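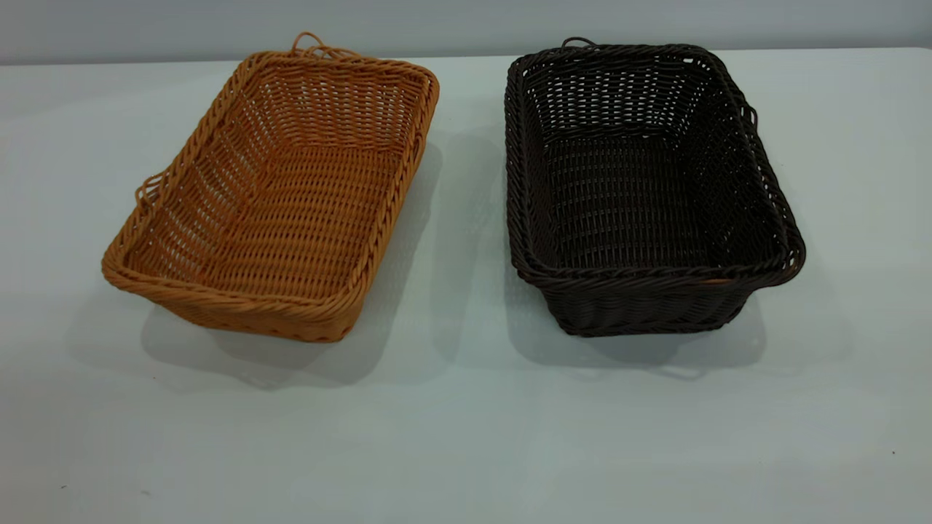 Second progress report: automated sorting at the Plilico packing room

Posted in: Grants & Funding > Workplace Technology > Progress reports

Period covered: up to the end of August
Prepared for the Montecinos fund by the packing room supervisor

1. Where we are

You asked for a plain account, so I will start with the part you may like least. The Zukar cell is installed, it has passed its safety check and it moves goods between two baskets, a tan one and a dark brown one. It does not yet save us any time. The first report said it would by now. I did not write that sentence, but I signed under it, so I had better answer for it.

The task is the one in the application. Small goods come down to the bench, the arm picks each one and puts it in the tan basket if it is fit to send out or the dark one if a person needs to look at it again. The people on the bench used to do both halves of this by eye and talk to each other while they did it.

2. What works

Picking single items with flat sides is dependable. Boxes, tins and the stiff card sleeves go across with few drops, and the evening run can be left on those with one person in the room.

Colour has helped. The trial began with baskets of the same shade and the software kept losing track of which was which after they had been emptied and put back. Swapping to a light one and a dark one cost next to nothing and did more good than the software update in the same month. I mention this because the update was charged to the grant.

3. What does not

Soft packs are still poor. So is anything with a loose strap or cord. The loop handles on the baskets get snagged when an item is lowered too close to the rim, and then the basket shifts and the next few placements are off. Zukar's engineer, Vidar Dalen, has twice adjusted the approach height. It is better than it was. He would like us to fix the baskets to the bench. The staff would not, as they have to lift them off to empty them, and I agree with the staff.

In our last full trial we put through 40 mixed items. 3 had to be rescued by hand. On paper that looks fine, but each rescue means stopping the arm, waiting for it to park, sorting out the bench and starting again, and whoever does it has left their own work to get there.

4. The people

No one has lost a job, and I was told to put that near the top. I have put it here because it is only part of the story. 2 of the bench staff now spend most of the shift watching the cell. They describe it as more tiring than packing, and duller. Neither has had a pay change, though both have taken on the restarts and the daily log.

The night shift calls the arm Demon. Management has asked for this to stop and it has not.

Training was one morning and a booklet. I would call it thin - the booklet covers a newer control panel than ours.

5. Next period and requests

We plan to keep the cell on flat-sided goods only and go back to hand sorting for soft packs until Zukar can show us something better on our own stock. I would ask the fund to accept that change in writing. I would also ask that part of what is left for software be moved to proper training and a regrade for the two operators.

I am not asking for the project to be stopped. I would like the next report to be judged on hours worked at the bench, as the present measure counts picks and leaves out the person standing beside them.

Search reports... Go

4 comments | 11 shares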